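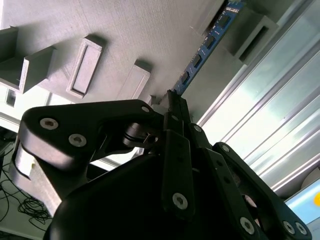 Frequently Asked Questions - The Grarstead Desktop Bench

Irbridge takes in old office desktops, opens them up, sorts out what still has some life in it and passes the rest along for recycling. The same questions come up every week, so we typed out the answers. Last updated 27th April.

What kind of computers do you take?
Desktops, mostly retired office towers with the sticker residue of three departments on them. We don't take laptops, printers or anything that has been stored in a chicken coop. We have had the chicken coop conversation twice.

Do I have to wipe the drive first?
It would be nice. If you can't, take the drive out and keep it. Unplug the data cable and the power plug, slide the drive out of its cage, and put it in a drawer with the other drives you'll never look at again.

Can I open the case myself?
Sure. Shut down, pull the cord out of the wall, hold the power button in for a few seconds and touch bare metal on the chassis before you reach in. Lay the case on its side on a table. The couch is a bad place for this, and so is the bed, where small screws go to retire.

What am I looking at once it's open?
Less than you feared. The metal box full of little holes is the power supply, the bright sheet metal with openings is where the drives go, and the big green board is the motherboard. Most of the rest is wire.

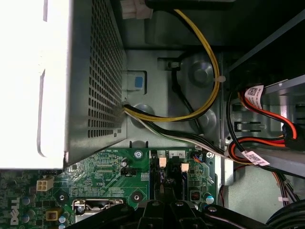
Inside a Dell desktop: power supply, drive cage, and the red SATA cable between you and your vacation photos.

Which cable is which?
On the power side, yellow and black wires are the usual crowd. Yellow carries 12 volts and black is ground. A flat red cable with a small black plug is very often SATA data, but makers use other colors too, so go by the plug. Before you disconnect anything, take a picture. Your memory is not as good as you think, and ours is worse.

Should I cut the cable ties?
Please don't. Someone at a factory routed those wires so they'd clear the fan, and you will not improve on it with kitchen scissors.

Can I open the power supply too?
No. The capacitors inside can hold a charge after the cord is out. Take the unit out whole or leave it where it is.

Something is held in with a latch. Do I pull?
Look for a colored tab first. On a lot of office machines, blue marks a spot you're meant to touch. If it won't move with one finger, check for a screw you missed.

Do you keep track of what comes in?
Yes, in a spreadsheet called Zadatus, named by a person who has since moved on to other work. It had 400 machines in it at last look, and 27 of them are listed only as "beige."

Is there a drop-off limit?
Five per visit. If you have an office closet with 50 of them, write to us before you rent the van.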